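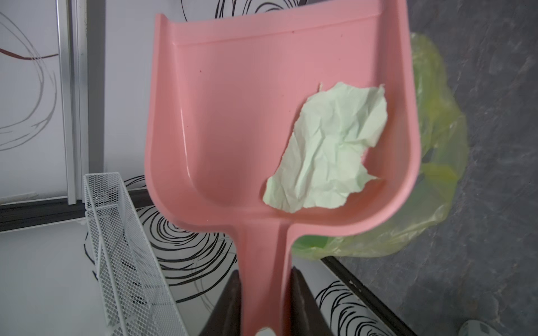

Photo: Pravivari workshop

If you stopped by the Pravivari table at our November open evening, you already know how long we can go on about sweeping up, and you may want to pour a coffee before reading further. The two-arm cleanup kit from Harb has been on loan to us for a while now, and so many of you have written to ask whether it's worth the money that it seemed only fair to give it a proper spot in the newsletter.

The kit sells for $800 without the arms (you bring your own pair), and for that you get the gripper fingers, the mounting hardware, and 65 recorded practice runs to get you started. We added our own on top and are up to 193, mostly with paper scraps, which are cheap and cheerful and wonderfully annoying to pick up. Household dustpans are fine, by the way! Harb doesn't ask you to buy a special one, and a plain pink one suits us very well.

Setup took us one long evening, and I'd set aside the same if I were you. The printed guide is 38 pages and friendly enough, though the section on lining up the two arms could use another drawing or two. Do bolt both bases to the same rail before you touch the software. We did it the other way first and had to start over.
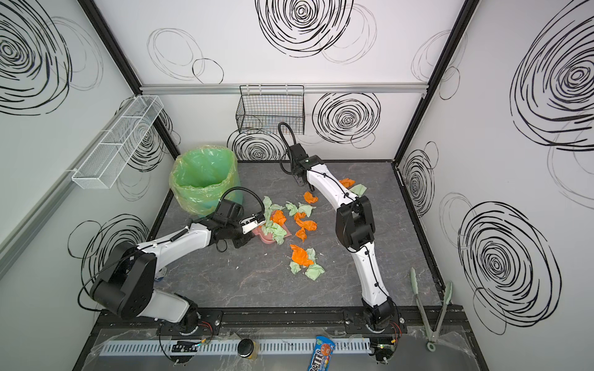 Disari wrote in to say that their kit has been fine with paper but a real headache with anything stringy, and that they'd wait for the softer fingers before spending the money. I can see the sense in that, and Harb tells us a softer set is on the way, with no price yet.

For a classroom or a club, though, I'd happily recommend it as it stands. Fundora is taking orders for our members through the end of the month, so drop them a line and mention the newsletter.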